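HOME ORGANIZATION 501 – Handout 4
Small stuff: boxes, cables, and the things with no home
Instructor: Yareli Salinas. Notes typed up by Aniela Dudek, 2nd May

Reading for this week: Flirncombe packet, the drawers chapter. Skip the part on garages, we do that later.

Recap from last time. Big items first, then clothes, then paper. Small stuff last. Most people start with small stuff and get stuck on it for hours. Every tiny thing is a decision. A sofa is one decision.

Yareli's own house, January clear-out: 412 small items out of three drawers and a hall shelf. She wrote them all down (not required for you!). 64 were cables or plugs. Most of the time went on the cables, trying to work out what they fit.

Four piles again:
- used this month
- used this year
- don't know what it is
- keep because I like it

That last pile is allowed. Stones, shells, little ornaments. Limit is one box, lid closes. If the lid doesnt close, something goes.

Mixed boxes. Term we'll use a lot. A mixed box is one where useful things and keepsakes ended up together, usually from clearing a table in a hurry before dinner. Fine for one evening. Not fine as storage – you stop looking in it, then you buy a second charger.
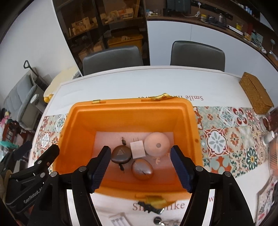 Fig. 1. Mixed box: cable reel, power adapter, egg-shaped stone, round peach-colored piece.

Sort Fig. 1 on paper before class. Two of the four are electrical and belong together, near an outlet. The reel is the retractable kind so the cable mostly looks after itself, but the ends still hang out, so tuck them or use a band. Adapter: prongs catch on things. Goes in its own small bag or a side pocket. The stone and the round piece are keepsakes until someone says otherwise. Hard things don't ride around loose with a plug. Wrap or separate.

Then the box itself. Good points: open top, thick walls, a color you can find across a room. Size – too big for two keepsakes, so either add to it or swap down. Discuss.

Cables, the short version:
1. One end at a time. Look at the plug, then look for the device.
2. No device found in the house = bag marked with the date. Six months. Then recycle.
3. Label near the plug, masking tape is fine.
4. Never wind tight round the adapter. Loose loops.
5. One spare of each kind. One.

Question from the last group: what if the thing belongs to someone else in the house? Ask them. Don't sort it for them. Put it in a tray by the door with their name on, and leave it out where they will see it.

Table rule. Sort on a table, not on the floor, and put a cloth down. Small parts roll. Clear one end before you start so the finished pile has somewhere to go, otherwise it drifts back in with teh rest.

Homework
Find one mixed box at home. Any size. Tip out, four piles, put back only what belongs together. Bring the list, half a page max. No photos of other peoples drawers please.

Next time: kitchen drawers, the Motum divider sheet, and lids.

Last updated 2nd of term, week 4
Tomoana Evening Classes – questions to the front desk – © Tomoana – Back to top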